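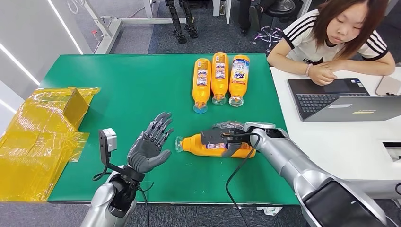

¿Qué tipo de botellas aceptamos?

Botellas de detergente y de suavizante, con su tapón, de cualquier marca y de cualquier tamaño hasta 2 litros. Pueden venir de una tienda que cierra, de un almacén o de una lavandería.

Quiénes somos

Selten es un taller pequeño de reacondicionado y empaquetado de productos para la ropa. Lo fundó Othmane Benkirane, que antes trabajaba en la lavandería industrial El Ouafi y veía cada semana cajas enteras que se devolvían por una etiqueta mal puesta o por un plástico roto. El detergente estaba bien, el embalaje no. De esta observación nació nuestro trabajo.

Al principio teníamos una sola mesa y un estante prestado. Hoy ocupamos un local de 137 metros cuadrados y servimos a 70 clientes, casi todos comercios de barrio, residencias y pequeños hoteles. El español no es la lengua materna de la mayoría de nosotros, y pedimos disculpas si en esta página hay alguna frase que suena extraña.

Cómo trabajamos

Cada botella se mira por separado. Primero se controla el tapón, después la etiqueta y al final el fondo, que es la parte donde más se esconden las grietas. Las botellas que pasan el control se agrupan por producto y por tamaño. Las que no pasan se apartan en una caja roja y se devuelven al cliente con una nota escrita a mano.

Para tumbar las botellas sobre la mesa tenemos una regla sencilla: todas con el tapón hacia la persona que empaqueta. Así se ve enseguida si un tapón es de otro color o si no está bien cerrado. La regla viene de El Ouafi y no la hemos cambiado nunca.
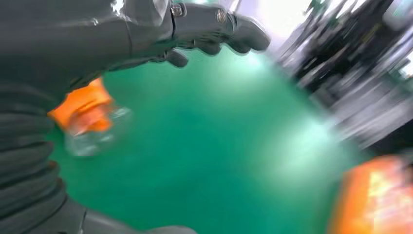
Las mesas son verdes por una razón práctica - sobre este color se distingue bien el naranja de muchos envases y también el plástico transparente, que en una mesa blanca casi desaparece. Probamos antes el gris y nos cansaba la vista.

El film y las cajas pequeñas se guardan aparte. Compramos el film a Jirkis, en rollos, y aprovechamos los recortes para rellenar los huecos de los paquetes. Las hojas de pedido se preparan con Osulico, un programa muy simple que nos hizo un antiguo compañero. El catálogo actual tiene 213 referencias y lo revisamos cada año en abril.

Visitas y entregas

Recibimos mercancía todos los días laborables por la mañana. Los martes también abrimos por la tarde, hasta las siete, para los clientes que no pueden venir antes. Si usted quiere conocer el taller, escríbanos con unos días de antelación y dígame - perdón, díganos - cuántas personas vendrán. La entrada está al lado del muelle de carga, y el timbre hay que apretarlo fuerte.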